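We use cookies to remember your preferences and to see which posts get read. Accept all | Manage settings

The afternoon the left arm forgot how to let go

5th February

I promised a few of you a proper post about the basket trouble, and then I put it off because I was tired and a bit embarrassed. So make yourself some tea, because I'm going to tell it the long way round.

For anyone new, I spend my working days at Calen with a pair of robot arms, teaching them to sort and stack little plastic-shop sorts of things. Baskets have been our bread and butter since December. The job sounds so easy when I explain it to my mother! One arm picks up a basket, the other picks up the next, and they nest them together by color. We had run it 900 times with nothing worse than a dropped basket, and I had gotten comfortable. (I can hear Zubaida Abbasi sighing as she reads that.)

What went wrong was a hold. Partway through a run, the left gripper closed on its basket and ignored the command to open. The log said "open" quite cheerfully, while the fingers stayed shut. Meanwhile the right arm believed the handover was finished and carried on with its own plan, so the two of them pushed against each other for a second or two before I got my hand to the stop button. It made a horrible creaking sound. I still wince at it.

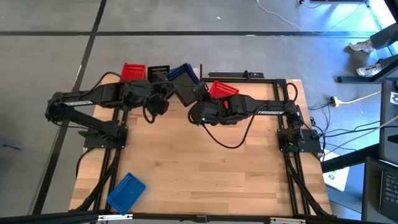
Both arms with a basket each, and not much room between the grippers.

Zubaida came over from Semgate the next morning and was very kind about it. We went through the whole run together, all 2,716 lines of log, and she spotted it long before I did. The command had gone out, but the check afterward only asked whether the message had been received. It never asked where the fingers were. I wrote that check myself, on a day when I was in a hurry to get home, and I remember being rather pleased with it.

The reason the fingers stuck was duller. A connector at the gripper had worked itself a little loose, and after around 40 minutes of running it would cut out for a moment and come back. We reseated it, and she tied the cable off so there's less pull on it when the wrist turns. Then I rewrote the check so both arms stop unless the measured finger position agrees with the command, and we turned the force limit down as well, which I should have done ages ago.

We did 78 slow runs after that with one of us at the stop button the entire time. It's tedious, and my feet hurt, but no more creaking so far. I've asked for a second stop button on the other side of the table too, as I had to reach farther than I liked. The order is in with Trujillo and I'm told to be patient, so until it comes we're staying at half speed and I'm catching up on my podcasts.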